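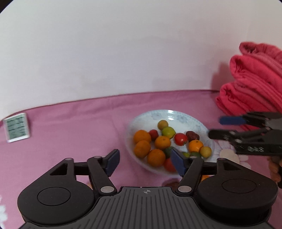 Course 3451, Unit 10: Mixed fruit on one plate
Notes: Ornella Vitale

Sort by skin before sorting by color. Thick-peeled citrus (oranges, limes) tolerates weight and goes in the bottom layer. Thin-skinned items are placed last, stem side up.

Overfilling is the usual fault. Keep the rim clear and set surplus oranges on the cloth until the layer is stable. Log room temperature and the weight of the load; the limit for the exercise is 500 g per layer. 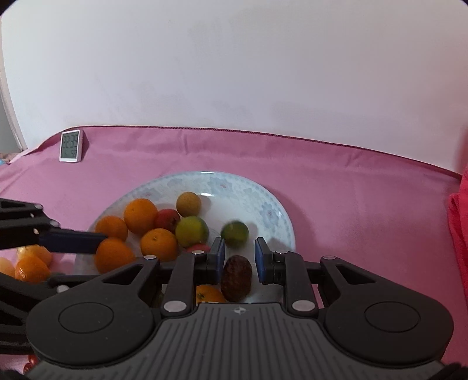

Should the fruit be washed before it is sorted?
Wash it after sorting, just before serving. Moisture held between pieces shortens storage time.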